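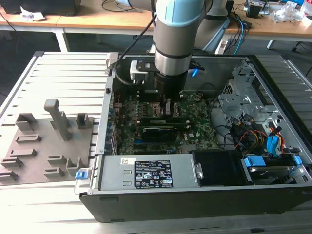 Robot arm over an open desktop computer, gripper at the memory modules.

Visit report: Pemberg hill fort and lower town
June 17, 2020
Meenakshi Rana

The fort at Pemberg stands on a limestone ridge above the river and is reached from Umville by a paved road with 5 hairpin turns. Buses stop at the lower gate. From there a stepped path of 528 stairs leads to the main entrance, with a level landing at each bend. The alternative is the service road, which is longer but has no steps and is open to pedestrians until the fort closes.

Three phases of building are marked on the site plan. The oldest is the inner keep, built of undressed local stone with lime mortar. The curtain wall came next and is faced with cut blocks on the outer side only. The barracks belong to the last phase and were reroofed in August of last year. The new tiles are lighter in color than the old ones, and the join is visible from the courtyard.

Our guide was Pankaj Dubey, who has worked at the fort for nine seasons. He took us first to the cistern, a vaulted chamber below the courtyard. The stair down is narrow and has a rail on the left side only. Water level is read from notches cut in the east wall. Photography is allowed without flash.

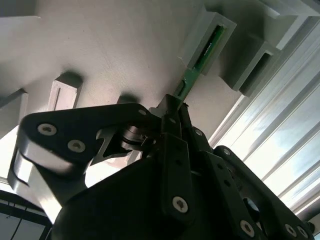 A narrow green circuit board held at a white slotted bracket.

The lower town can be covered on foot in half a day. Most visitors enter by Sellby Gate, where the ticket office sells a combined pass for the fort, the granary and the customs house. The pass is valid for 3 days. Azucena Quezada at the ticket desk advised seeing the granary before noon, as the upper floor is closed in the afternoon for conservation work on the beams.

The customs house holds weights, ledgers and a set of river charts. Labels are in two languages. The charts are hung high and the lettering is small, so binoculars would be of use.
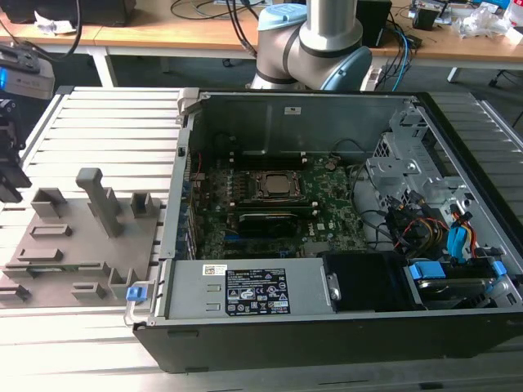 Lodging in the lower town is limited. We stayed at the Vashisht guesthouse, two streets behind the customs house, which has 70 beds and a kitchen open to guests until ten. Rooms on the river side are cooler but receive noise from the ferry landing. The last ferry to Umville leaves at 6:40 p.m. and tickets are bought on board, cash only.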